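About us
Home | About us | Courses | Open day | Contact

Fullov is a small training school for people who work with robot arms, or who are about to. We teach operators, maintenance staff and teachers. We have two classrooms and a workshop in the old Mtshali building, on the ground floor, with parking at the back.

The school was started by Sipho Mahlangu after a long spell of fitting and repairing packing machines. He found that most of the people standing next to the machines had been given a folder and a morning's talk, and that was all. The first course ran in May with borrowed desks. We now put 300 people a year through the basic course, in groups small enough that everyone gets time at the controls.

What we teach

The basic course lasts four days. It covers moving an arm by hand control, teaching it a path, setting a safe working area, and stopping and restarting it properly. There is a written test on the last afternoon and a practical one straight after it.

The simulation course is newer. Students set up a task on screen, run it, see where it goes wrong and change it. Only then do they go near a real arm. We use kitchen and household tasks for much of this, as well as the usual boxes and pallets. Food is awkward to pick up and everybody already knows what the job is supposed to look like, so we don't have to spend the first hour explaining a factory process.

We also run one-day visits for schools, for pupils aged 14 and over. A teacher must stay with the group throughout.

The open day

Once a year we open the whole building. The last one had 50 places in each session, and both sessions filled. Visitors could drive a training arm in the workshop under supervision, look inside a stripped-down gripper on the bench, and sit in on a simulation demonstration in Classroom 2.

The demonstration used our hot dog task. The arm works at a kitchen island and has to deal with sausages, buns and plates, with a bowl close by that it must not knock. Kamol Mahawong ran it on the big screen and stopped it whenever somebody put a hand up. Most of the questions were about grip: how hard to close, where to take hold of something round, and how far the wrist should tip over before the fingers reach the plate.
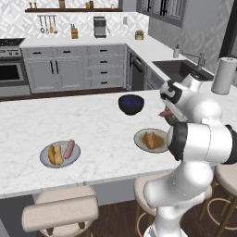 Kamol Mahawong told the second session that the sausage was the easy part and the bun was what kept him late at work, as a setting that holds one firmly will crush the other. He would sooner a student got that wrong thirty times on screen than once in the workshop.

Several visitors asked to try changing the settings themselves. We had only one machine set up for that, and the queue was too long. At the next open day there will be more places to sit and try it, and the demonstration will be shorter to make room.

We also had complaints about the signs from the car park, which sent some people round to the loading door. These have been replaced.

Who we work with

Wollby, the bakery equipment firm two streets away, sends its new fitters to us and lends us parts for the bench sessions. Altitz looks after our computers and wrote the booking page. Neither firm has a say in what we teach or in who passes.

The open day collection came to £3,755. It goes into the travel fund, which pays fares for students who could not otherwise get here. To ask for help with fares, tick the box on the booking form. You don't need to send payslips or letters.

Visiting us

The office is open from 9 until 4.30 in term time. Please ring before you come, as the front door is kept locked while the workshop is in use. There are steps at the main entrance and a ramp at the side, next to the bicycle racks.

Closed shoes must be worn in the workshop. Long hair should be tied back and lanyards taken off. We have spare safety glasses, including some that fit over ordinary ones. Bags can be left in the lockers in the corridor, which take a £1 coin and give it back.

School visits need to be booked at least 30 days ahead. For larger groups we split the day, with half in the workshop and half in Classroom 2, and swap after lunch. Pupils should bring a packed lunch, as we have a kettle and a drinks machine but no canteen.

Dates for the next open day will be put on the Open day page once they are fixed. If you would like an email when booking opens, leave your address with the office.

Page last updated 28/11/2019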